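Cimis worktop sealer, 2 litre tin
Reviewed by Sanne Bosman
Thursday, March 1, 2018

Cimis is a water-based impregnating sealer for marble, limestone and other porous stone. It soaks into the surface and leaves no film, so the colour of the stone stays as it was. Wudetlow sells it in one size only.

I applied it to an offcut of honed marble and to my own worktop, which was last sealed in May with Torero. Application is by lint-free cloth in two thin coats, with 22 minutes between them. Any residue must be buffed off before it dries – it sets to a grey haze that needs the maker's remover.

Water left on the treated offcut overnight gave no dark patch. Olive oil left a faint mark after 100 minutes. Lemon juice etched the surface at once, as it will with any sealer of this type. Torero did slightly worse on oil and the same on acid.

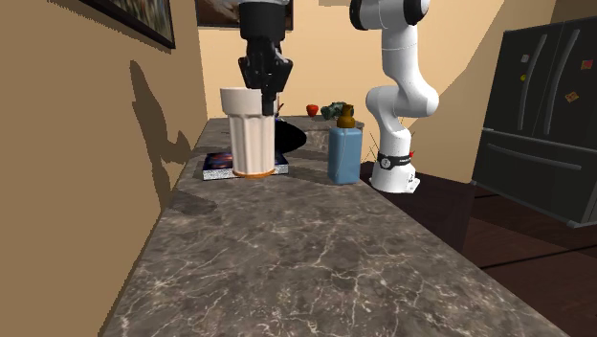 Curing is the weak point. The label allows light use the next day but full resistance takes up to a week, and during that time nothing should stand on the stone for long. A fluted cup set on a book, as on this marble countertop, is no better, as a printed cover pressed against fresh sealer may stick or leave dye. Clear the worktop completely.

Smell is slight. The lid is poor and needs a mallet to close. Sarmiento makes a cheaper product, but I have not tested it on marble.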